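Morkell Imaging Records, Set-up Guide
Section 2: Adding a past scan to a patient's file
3 min read

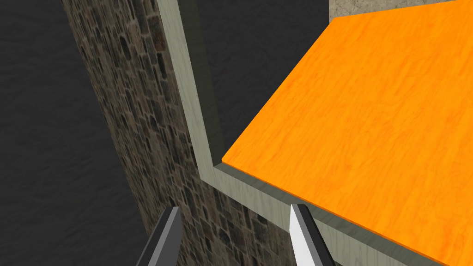

Can I add a scan that was taken at another hospital?
Any scan supplied on disc or through the Trevbridge transfer service can be added, provided the patient's name and date of birth match the file.

Before you start

You need a Records or Clinical login. Reception logins can view the list of past scans but can't add to it. Close any other patient file you have open.

Adding the scan

1. Open the patient's file and choose Imaging, then Past scans.
2. Select Add from outside.
3. Choose Disc or Trevbridge. For Trevbridge, type the transfer code from the sending hospital's letter.
4. Check the name, date of birth and scan date on the preview page.
5. Pick the type of scan from the list (CT, MRI, ultrasound, X-ray or other).
6. Enter the radiation dose if the report gives one. Leave the box blank if it doesn't. Do not type a zero.
7. Select Save and wait for the green tick.

Note: A single scan may hold up to 200 images per batch. Larger scans are split into batches and joined again once saved. This can take some 2 minutes on an older computer.

Caution: Do not remove the disc while the progress bar is moving. If the disc comes out early, delete the part-saved scan and begin again at step 2.

Repeat scan warnings

When a doctor requests a scan of the same body part, the system shows the earlier one first. The doctor can open it, cancel the request or carry on. A reason must be typed to carry on.

If you see error 1572

The patient details on the scan don't match the file. Don't change the file to make them agree. Ask the sending hospital for a corrected copy.

Related
Setting up the Pillai report viewer
Linking a Berkurano scanner
Changing who can see dose records

Contact support | © Morkell | Back to top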